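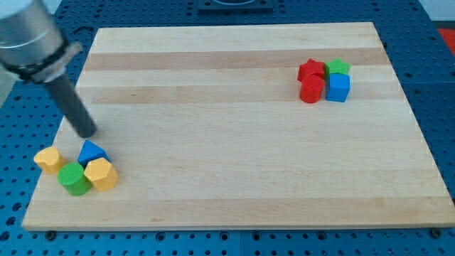 Foam blocks on the striped board.

I bought a bag of foam blocks in Ornville in July and have been sorting them ever since. The stars are my favorites, the red one and the green one. The yellow hexagons tip over if you look at them wrong, and the green cylinder stands up fine.

The striped cutting board was $29 and has never seen an onion. It's a good surface for this - pale wood, a couple of darker bands, easy to wipe down. Crisanto wants it back in the kitchen. I told him he can have it in 2 weeks.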